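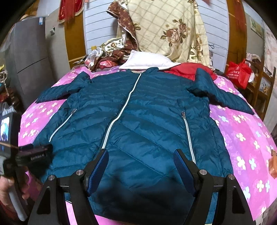
La tercera práctica del curso se dedica a la manipulación de prendas con una pinza de mano de dos dedos. Hasta ahora hemos trabajado con cuerpos rígidos, en los que basta conocer la posición y la orientación para planificar el agarre. Una prenda no tiene una forma única, y la misma pinza que sujeta bien una caja puede cerrar en falso sobre una tela. Tomemos una chaqueta acolchada tendida boca arriba, con las mangas extendidas a los lados y la pinza abierta sobre su mitad inferior. La cremallera central es clara sobre tejido oscuro y sirve de eje de referencia, aunque baja con una ligera curva por la forma de la superficie de apoyo. Quien tome ese eje como una recta cometerá un error al calcular la línea de doblado.

Objetivos de la práctica

Registrar demostraciones de doblado con calidad suficiente para entrenar la política que se verá en el bloque siguiente. El proyecto de la asignatura, Nukus, reúne las grabaciones de todos los grupos en un mismo conjunto, de modo que el formato es obligatorio. Cada grupo entrega 200 demostraciones, repartidas entre 5 prendas.

Conceptos previos

Punto de agarre. Zona de la prenda donde se cierran los dedos. En tejidos acolchados conviene buscar una costura o un borde - el relleno cede y el dedo puede resbalar sobre él. No se agarra por el tirador de una cremallera.

Apertura. Distancia entre los dedos antes del contacto. Si es excesiva, la pinza recoge dos capas cuando se pretendía tomar una.

Estado inicial. Configuración de la prenda al empezar la toma. Se anota siempre, también cuando parece igual a la anterior.

Procedimiento

Extender la prenda y alisar las mangas. Comprobar que la pinza abre y cierra en todo su recorrido. Iniciar la grabación con la pinza abierta y mantenerla quieta 2 segundos antes de acercarla.

Doblar primero una manga hacia el centro y después la otra. Llevar el bajo hacia el cuello y terminar con un pliegue lateral. Soltar, retirar la pinza y detener la grabación. Si el agarre falla, se intenta de nuevo dentro de la misma toma y se marca como recuperación. Esas tomas no se borran.

Cambiar el estado inicial cada 7 tomas: girar la prenda, desplazarla o dejar un hombro levantado.

Errores frecuentes en cursos anteriores

Mover la pinza demasiado deprisa en la aproximación. El seguimiento visual se pierde y la trayectoria queda con saltos.

Tapar con la mano libre la zona que se va a doblar.

Usar solo superficies lisas de un color. Las sábanas estampadas son válidas y además convienen, pues el sistema debe distinguir la prenda del fondo.

Entrega

Las grabaciones se suben a la carpeta Bratura del aula virtual, junto con la hoja de estados iniciales en formato CSV. La memoria ocupa 2 páginas como máximo y debe incluir la tasa de agarres fallidos por prenda. El plazo termina en diciembre, antes de la sesión de evaluación.

Para la próxima clase: leer el apartado de objetos deformables de los apuntes y traer una prenda con cremallera.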